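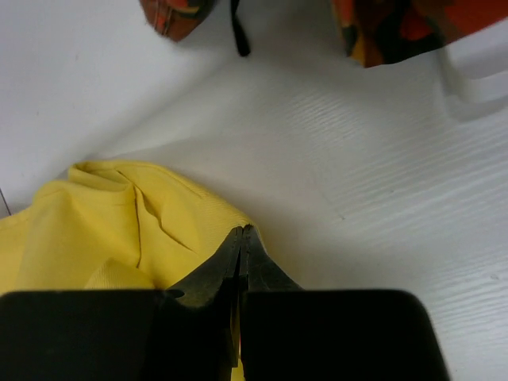
The Day Manari Wouldn't Let Go

Manari is a robot that is learning to fold cloths. You can do that with your eyes half closed, right? For a robot it is a huge job! Cloth flops, slides, bunches up, and never lands the same way twice. The yellow one on the white table is a good example of a tricky heap. Where would you grab it?

Manari works with a gripper, a kind of hand with just two fingers. The fingers squeeze together to hold something and spread apart to drop it. One April morning at the Basunton workshop, they squeezed and then stayed squeezed. The computer said "open." The fingers stayed shut. The arm kept going with its plan anyway, dragging the cloth along behind it!

Heloísa Nogueira was running the tests that morning. She did exactly what she teaches every visitor to do first: she hit the big red stop button. The arm froze. She kept her own fingers far away from the robot's fingers, even though the cloth looked easy to pull free. A stuck gripper can let go, or squeeze harder, with no warning at all.

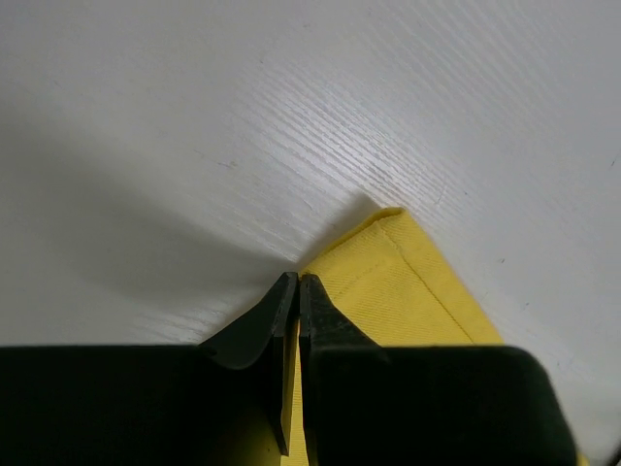 What went wrong?

Time to be detectives! Heloísa switched off the power, waited 30 seconds, and opened the cover. Inside she found a tiny bit of yellow thread wound around a gear. A gear is a wheel with teeth, and this one has 13 of them. The thread had packed itself between two teeth, and the gear couldn't turn backward to open the fingers.

How did it get in there? Every time you rub cloth, little fibers come off (that's the fluff you find in a dryer). Manari had done 1,000 practice grabs since its last cleaning. That's a lot of fluff!

But there was a second problem, and it was a sneaky one. Manari never checked whether its fingers had opened. It sent the message and moved on, like someone who calls "Catch!" and throws without looking.

How they fixed it

The thread came out with tweezers. Then Heloísa wrote a new rule into the program: after every "open," measure the gap between the fingers. If there isn't one, stop the arm and beep.

She tested the rule by blocking the gear on purpose, 68 times. Manari stopped and beeped every single time. It must have been a very noisy afternoon!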